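Matusen bench, July update for Narkia

Hi all, we're in good shape this month. We set out to record 175 hand-guided runs of the PC rebuild job and we have 373 (I know!). The Dell tower has an open CPU socket and bare memory slots, and the processor, memory, card and drive each have a place in the parts tray.
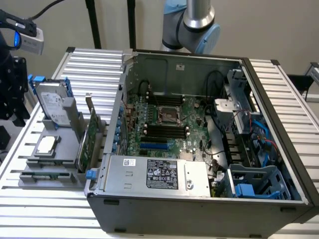
Deepika Nambiar asked whether we should drop the early runs, the ones where people were still learning to steer. I'd keep 80 of those, recoveries and all.

Cards are the fussy part. You have to bring one down on edge between the fingers and line it up by feel, and our remote setup gives you precious little feel.

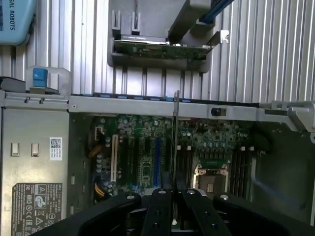 So next month I want 6 more people on the controls, and a stiffer handle if the budget stretches.

Recent updates
Gonatitz: cable routing by hand
Hao: new controls

Contact us | © Matusen | Back to top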